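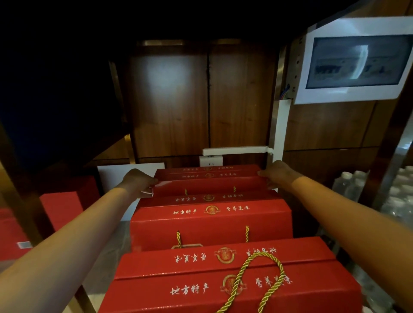
gluepot_15
Anyone else's shop gone over to automatic reordering yet? We got Casivent in April and I'm still making up my mind. The system watches the till, decides what's low and sends the order off by itself, so the part of the job I liked (guessing what people would want for the holidays) is gone. What's left is the bending and lifting. The red gift boxes with the gold rope handles still get pushed to the back under the counter by hand, right up to the power outlet, and no software is going to crawl in there for me. My boss calls it freeing up my time. My knees have a different view!

Uvetti
We've had it for two years at the Brirneck store and I wouldn't go back. I used to stay late with a clipboard every second night – now I'm home for dinner. You can still override it, you know. Settings, then seasonal lines.

gluepot_15
I can't, only the manager login can. That's half my complaint.

Heikki Manninen
Same here, manager only. And it orders on last year's numbers, so if you ran out last year it thinks nobody wanted more. We had 15 cartons of crackers turn up and hardly any tea. Guess who had to find room for the crackers.

Uvetti
That's a setup problem though. Whoever put it in should have flagged the weeks you were sold out.

Heikki Manninen
Sure, but the people who knew which weeks those were are the ones on the floor, and we weren't asked. They also cut two of the afternoon shifts once the ordering was "handled". The deliveries didn't get any smaller.

suominen_st
Bit of both for me. I hated doing orders, always got the bottled water wrong in hot weather, so good riddance. But I do miss knowing what was on the truck before it backed in. Ask if you can get the order list printed the night before, ours does it now and it takes around a minute to read.

gluepot_15
Oh, that I could live with. I'll ask about the printout, and about the override while I'm in there. Does yours show which shelf things are meant to go on, or only the product names?

suominen_st
Only names and quantities. I pencil the rest in.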